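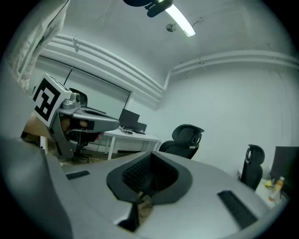
Water Meter

The meter at Bomstead pumping station read 2,403 when the inspector arrived, and it read 2,403 when she left. She logged both values. The form had a field for the difference, so she entered zero.

The station supplied 38 houses. In July all of them had paid for water. She drove to the first house, asked to use the kitchen tap, and ran it for 60 seconds into a marked bucket. Flow was normal. The owner asked if there was a fault. She said the test was routine.

At the station she closed the main valve, waited, and telephoned the house. The tap was still running. She asked the owner to describe the water. Cold, he said, and a little sweet, the way it had been since the Ledis line was dug up.

She checked the plans. The Ledis line had been removed and the trench filled. No other source was shown within 3 miles.

Under "Remarks" she wrote that the meter was in good order. Then she opened the valve again, turning it slowly, and put her ear against the pipe.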